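Home | Parish News | Meetings | Footpaths | Allotments | Contact

Skukville Allotment Association
Minutes of the November meeting, held Thursday in the Bellamy Room

Print this page | E-mail this page

1. Minutes of the previous meeting
Agreed as a true record, with one correction: under item 4, "plot 30" should read "plot 11".

2. Water supply
Melaniia Kobzar reported on the standpipes. The stopcock at the Catum Lane gate does not close fully and water is passing into the inspection chamber. The chamber was pumped out and the leak traced to the gland nut, which has been repacked once already. A replacement valve has been ordered from Praltulico. Supply to the lower plots will be off on the day of fitting, and a notice will go on both gates beforehand.

The meter was read at the start and end of the month. Consumption was 96 cubic metres, against 30 for the same month last year. The leak is taken to account for most of the difference. Action: MK to write to the water company and ask whether a leakage allowance can be claimed. 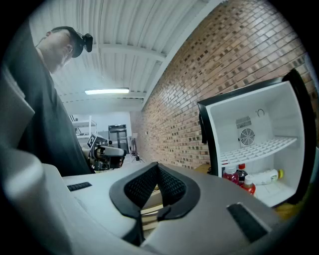 3. Winter shut-off
It was agreed to drain the upper main before the first hard frost and to leave taps open until spring. Tank lids are to be fitted by plot holders. The trough by the compost bays will stay connected until the new valve is in.

4. Bonfires
Two complaints received from Bellamy Close. The rule stands: no fires before dusk and none when the wind is from the west. A proposal to ban fires entirely was put and not carried.

5. Rents
Rents unchanged for the coming year. The water charge will be reviewed once the reply on the allowance is received.

6. Any other business
The hedge on the Catum Lane side is to be cut back to the fence line. The padlock code will change at the end of the month.

Meeting closed 9.10 pm.

Print | E-mail to a friend

Comments

Plot 11: Will the code be e-mailed or do we have to ask for it?

gwen_t: The trough was overflowing again this morning, path side. Is that the same valve?

Westerly: Dusk is 4 o'clock now. Could the rule give a time please.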